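Keeping a small kitchen bench business small

Olga Cisternas has been fitting kitchens for most of her working life. We spoke to her about quoting, saying no and why she stopped advertising.
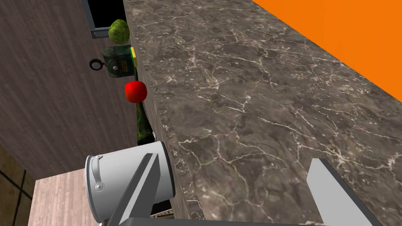 The business is called Grindemlow, after the road her grandparents lived on, and it operates out of a rented unit behind a tyre shop. Cisternas started it with her cousin Javiera Garrido after the two of them were laid off from the same joinery firm. Garrido does the drawings and the books. Cisternas measures, orders and installs.

"We had one van and a borrowed saw," Cisternas says. "The first year we took everything that came in. Laundries, shop counters, a bar for a bowling club. Some of it we lost money on and didn't know until tax time."

The trouble was in the quoting. They priced jobs the way their old employer had, by the metre, with a bit added for awkward corners. That worked for a firm with a yard full of offcuts and twelve people on the floor. For two people it left out the driving, the second site visit and the phone calls.

Garrido went back through the invoices one winter and wrote down the hours against each one. "I found jobs where we'd earned less than the apprentice would have," she says. "One of them was for a very nice couple who sent us three more customers, all wanting the same price."

They now charge $90 for a measure and a written quote, taken off the bill if the job goes ahead. Cisternas was against it at first. She thought people would hang up, and a few did.

"The ones who hang up over that are going to argue about everything else," she says. "I don't say that to be rude. They might be perfectly good customers for somebody else."

The other change was a minimum. Grindemlow won't open a job under $2,250, whatever it is. Repairs for past customers are the exception, and those get done in the gaps between larger work, usually late in the afternoon on the way home.

Garrido keeps a list of other tradespeople to pass the small jobs on to. One is Pilar Cáceres, who works alone and likes the short ones. She doesn't pay for the referrals, and Garrido says it has never come up. When Cáceres gets asked for a whole kitchen she sends it back the other way.

Advertising was the last thing to go. For several years they paid for a listing and a quarter page in the local paper, and nearly all the calls it brought in were from people collecting prices. In the 300 enquiries Garrido logged before they cancelled, the listing had led to four finished kitchens. The rest of their work had come from past customers, builders they knew, and a sign on the van.

"The sign cost less than one month of the paper," Cisternas says. "It's not even a good sign. The phone number's too small."

Both women say the hardest conversations are about time. A kitchen depends on the plumber, the electrician and whoever is doing the floor, and a slip by any of them pushes the rest along. Cisternas used to give customers a finish date. She now gives them a start date and a number of working days, and rings when something changes.

"People can put up with a delay if you tell them on the day you find out," she says. "I used to wait, hoping I could make it up. Then you're ringing them the night before, and they've already told their mother she can come and stay."

They have been asked to grow more than once. A builder, Griet Declercq, offered them steady work on a row of townhouses, enough to take on three or four staff. Cisternas and Garrido talked it over for a fortnight and turned it down. Declercq still sends them single houses.

"I'd have been in the office all day," Cisternas says. "I like being on site. Javiera would have been doing payroll for people she'd never met."

Garrido puts it in terms of money. With staff they would have needed a bigger unit and a second van, and one slow quarter would have eaten the savings. As things stand they can sit out six weeks without work. They had to do that once, when Cisternas hurt her shoulder.

There is one employee now, Mwende Mussa, who came for work experience and stayed on as an apprentice. She will finish her time in June. Cisternas would like to keep her on and has told her so, though she also expects Mussa to want her own business before long.

"I'd help her set it up," she says. "I'd tell her to charge for the measure from the first day."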